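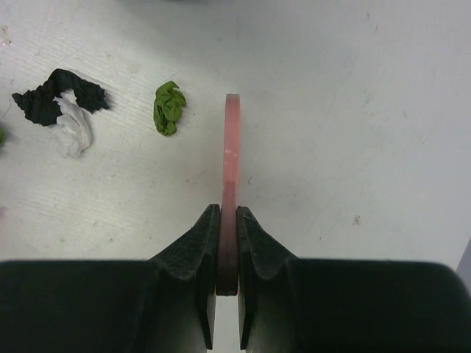 Support > Label Printing > Closed tickets > Ticket 103

Opened in November by the packing office at Boersma. The Kendico label printer on bench 2 began skipping every few labels after a new roll was fitted. It feeds one blank, prints the next one with the top third missing, then stops with the amber light on. The same job sent to bench 1 prints fine. The bench top is the same off-white as the label backing, scratched and specked all over, and on a surface like that a stray label is easy to miss, so the user was asked to run a hand over it and check that none had been dragged back under the printer. None found.

Printer: Kendico desktop model, direct thermal, USB
Software: Werkska Dispatch, current version
Labels: 800 to a roll, supplied by Bredimgate
Error on screen: "Media not detected"

9:10 a.m. Asked user to power off, wait a minute, and power on with the feed button held down. Calibration ran and fed four labels. First test print OK. Second one skipped again.

9:35 a.m. Asked user to open the lid and look at the gap sensor. User reports paper dust and a bit of adhesive on the lower half. Cleaned with an alcohol wipe and left open five minutes to dry. Recalibrated. Slightly better, now skipping one in six or so.

10:20 a.m. Checked driver settings remotely. Media type was set to "Continuous." It should be "Labels with gaps." Changed it and saved. The setting went back to Continuous as soon as Werkska sent a job.

10:45 a.m. Found the cause of that. Werkska keeps its own copy of the printer profile and sends it ahead of each job. The bench 2 profile was copied from the old receipt printer and never edited. Bench 1 has its own profile, so it was not affected. The earlier rolls had a black mark on the back, and the printer was picking that up in spite of the wrong setting. The new rolls have no mark.

11:05 a.m. Edited the profile in Werkska under Devices, Bench 2, Media. Set type to gap, gap height to 3 mm, and turned off "Override from template." Restarted the print service. Sent 20 test labels, all printed in full.

2:30 p.m. User reports the whole midday batch went through with no skips. Amber light has not come back.

Still open on our side: the print counter shows nearly 3,000 jobs on bench 2 and the print head has a faint white line down the left edge. Barcodes scan, so it can wait. Replacement head to be quoted separately.

Status: Resolved
Related: Ticket template for new printer profiles, needs a media type field added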